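Filed under: Procurement & Spares > Open tickets

Gripper replacement vs repair, bottle cap sorting cell, Larnero bench
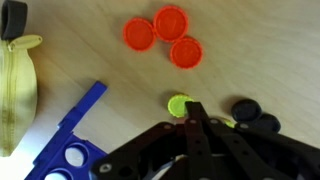
Hrvoje Angelovski replied that he would not approve a second gripper until the spares position was clear, and asked whether the quote from Retine covered the fingers or only the linkage plates.

Log, T. Živković

09:40. Quote re-read. $1,403 for the complete gripper, fingers and plates included, cable excluded. Cable is a separate line with no price against it. Asked Retine to reissue.

10:25. Symptom unchanged since January: intermittent failure to close on bottle caps lying flat. Jaw position reported as closed, grip force reads zero. Fasteners re-torqued, no change. Cable reseated at the controller end, fault cleared for 15 cycles and returned.

11:10. Cable now the likelier cause. Replacing the whole gripper on this year's budget is hard to justify on that evidence.

13:30. Dimitrov can supply the cable alone, minimum order 2. Lead time 15 working days. Freight not quoted.

14:05. Proposal: order both cables from the consumables budget, hold the second as a spare, defer the gripper to next year's capital plan. If the fault persists with a new cable, the Retine quote goes back to Hrvoje.

Status: awaiting purchase order number. Fault open.

Comments

Mercy Urio: Check the connector keying before you order. The Lorutberg site got the older pinout and had to send theirs back.

Nikola Tomić: Does the Retine price hold until next financial year? Ours lapsed and came back higher.

Kalliopi Stan: Consumables code is fine for cables. Put the ticket number on the order.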